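The Good Chair

The chair came with the teahouse, and the teahouse came with 18 pages of rules. Rule one: the chair lives on the walkway. My aunt had underlined it.

I had left a perfectly dull job at Danex to run the place. My aunt had moved to Ellwood with her knees and her opinions, and she called every evening to ask how the chair was.

"It's a chair," I said.

"Is it facing the hedge?"

It was facing the hedge. By morning it never was. I'd lock up, go to bed, and come out to find it turned toward the steps, like a guest who has heard there's cake.

A dealer from Sakidow offered me 4,000 for it in May. I said I'd think it over. The next day the chair was at the far end of the walkway, behind a pillar, and my tea tasted of pennies until Sunday.

So I called him back and said no. Then I went out to put it where it belonged, slowly, hands open, the way you'd approach a goose.

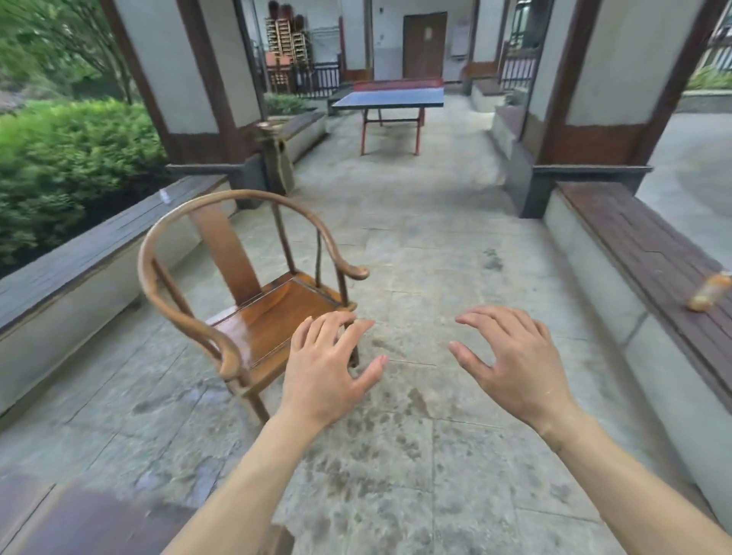 The chair, considering my offer.

"Well?" said my aunt that evening.

"It wants to face the steps."

"Oh, let it," she said. "I only wrote that rule to see who'd win."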